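## 9. Teaching the tabletop pick-up routine

Use this section after the arm is bolted down and has passed the joint check in section 2. The Herkitz kit ships with one stored routine, Pick and Drop, which moves light objects from the table to an open container. You teach it the positions for your own table.

**Before you start**

- Keep the emergency stop within reach.
- Set the speed slider on the Grorar tablet to Low.
- Lay the tablecloth flat. A cloth with large blocks of color makes positions easier to find again.

**CAUTION:** Keep hands and sleeves away from the wrist and elbow joints whenever the arm is powered.
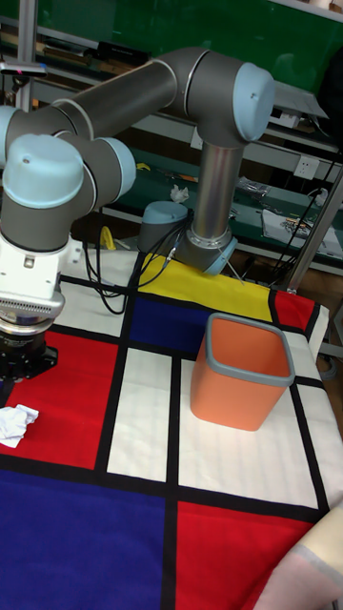

*Reading time: 2 minutes*

### Setting the pick position

1. Put a crumpled tissue on the table, on the gripper side. In the layout shown, it lies on the red block at the left.
2. Press **Free Move** and guide the arm by the wrist until the gripper is over the tissue.
3. Lower the gripper until the fingertips are just above the cloth.
4. Press **Save Pick**.

**Note:** If the fingertips drag the cloth, raise the arm slightly and save again. The new position replaces the old one.

### Setting the drop position

1. Stand the bin on the other side of the arm. The orange bin in the layout is mostly on the wide white block.
2. Raise the gripper well clear of the bin rim before you swing the arm across.
3. Center the gripper over the opening and press **Save Drop**.
4. Mark the corners of the bin with tape.

### Checking the cables

Move the arm slowly between the two saved positions and watch the black cables near the base. They may rest on the table, but must not pull tight or catch on the wrist. If they do, stop the arm and reroute them.

### Running the routine

1. Press **Run Once**. Stay at the table until the arm returns to its start position.
2. If the tissue is dropped early, raise the grip setting one step and repeat.
3. When a single run is clean, press **Repeat** and enter the number of cycles.

If the tablet shows code 59, the arm cannot reach a saved position. Move the bin closer to the base, then save the drop position again.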